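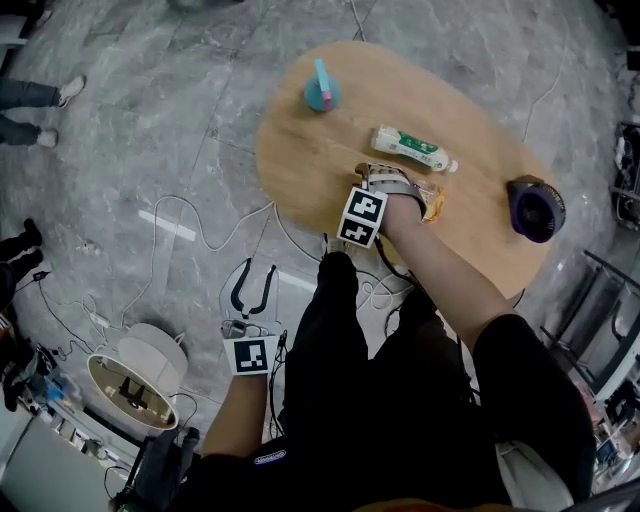

Small oval table: what do you keep on yours?

jsiqueira
We've got an oval wooden table, light honey colour, on a marble-pattern floor. It has turned into the place where everything lands. Water bottles, snack packets, a little desk fan, whatever had no home that morning. I clear it in the evening and by 9 it's covered again. Do people use a tray, or just keep it bare?
Jucélia Siqueira

gulell_5
Tray. Ours is a Plaltine one and the lip stops bottles rolling off. Bottles on their side always end up on my floor otherwise.

mossbank
Disagree about trays. You end up with a full tray and a full table. We keep ours bare apart from one cup for pens and that's been fine since March.

jsiqueira
Bare would be my choice but the fan has to go somewhere. The lamp as well, and then there are the cables.

Ntuli
Cables first, then worry about the top. I put up to 12 clips under the rim of mine and ran everything down one leg. Don't leave long white leads across a tiled floor, you'll catch a foot in one.

mossbank
Clips under a wooden rim leave marks when you take them off. I'd run the leads along the wall and keep the power strip there too.

Ntuli
Mine didn't mark, but it's an old table and I wasn't fussed. Try one somewhere hidden first.

gulell_5
Would the fan go on a shelf? Ours sits on a Zusura bracket. Snacks live in the kitchen now, which took some arguing.

jsiqueira
There are shelves over past that end, so I could try it there. I'll do the leads along the wall this week and leave the tray for now.

mossbank
Measure the lead before you fix anything. Mine was short by a hand's width.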